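5.3 Recording Demonstrations in the Simulated Kitchen

This section covers recording operator demonstrations in the Kastadau counter environment. Complete the operator station calibration in 5.2 before you begin. All recording is done from the Bosik console.

Before recording

1. Load the Kastadau environment and wait for the status line to read READY.
2. Open the Views tab. Turn on the overhead view and at least one close view.
3. Confirm that shadows are turned on in every view. The training set was started with shadows on, and the two kinds of episode must not be mixed.
4. Select a task from the task list. The task name is written into each episode and cannot be edited later.
5. Press Reset. Object positions are drawn again from the seed shown at the top of the console.

NOTE: The close view does not cover the whole counter. Objects missing from it may still be present in the environment. Check the object list before reporting a fault.

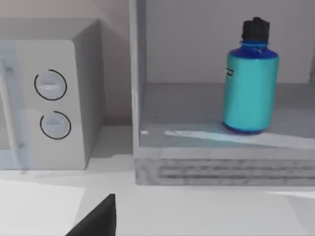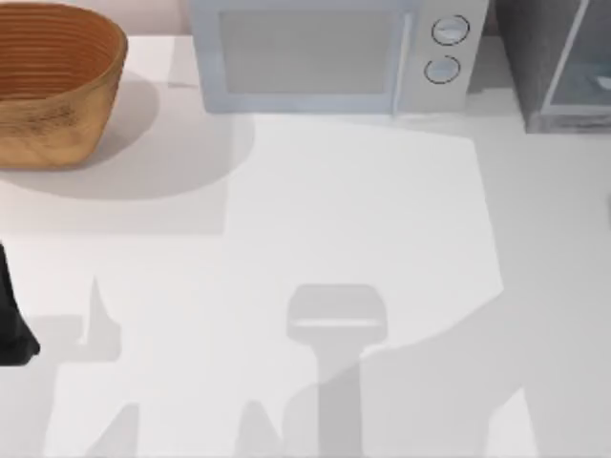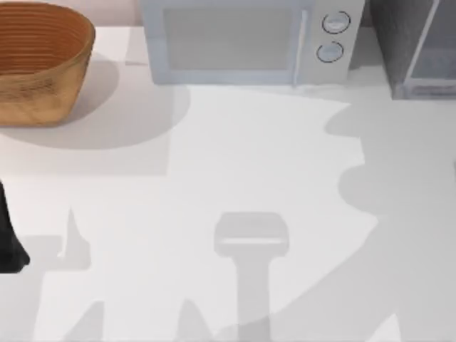 Close view with the water bottle on the shelf (first); overhead view of the counter (second and third).
Source: Simulator renders, Skudden documentation set. Prepared by Sudheer Marar.

Recording an episode

6. Move both arms to the start pose and hold still until the tone sounds.
7. Press the left pedal to start recording. The episode counter turns red.
8. Perform the task at an even pace. Do not pause in mid-motion to read the task text.
9. When the task is complete, release the object, back the gripper away and press the left pedal again.
10. Mark the episode Keep or Discard. Unmarked episodes are held in the queue and are not exported.

CAUTION: Do not press Reset while the counter is red. The episode will be closed without an end marker and the export will reject it.

NOTE: A failed grasp followed by a clean second try may be kept. Mark it Keep and set the Retry flag. An episode with more than 4 tries must be discarded.

Shadows and partial views

Arm shadows fall across the open counter in the overhead view even when most of each arm is out of view. Do not use a shadow to judge gripper height. Use the height readout on the console.

Episode limits

Maximum steps per episode: 699
Minimum kept episodes per task: 208
Episodes per export file: 1,000

An episode that reaches the step limit is closed and marked Discard. If this happens repeatedly, reduce the arm damping by one level and record a practice episode (see 5.2).

Exporting

11. Open the Queue tab and clear all unmarked episodes.
12. Select Export, then choose the Annamalai format.
13. Wait for the checksum line before closing the console. A full file takes around half an hour to write.

For playback of exported episodes, see 5.4.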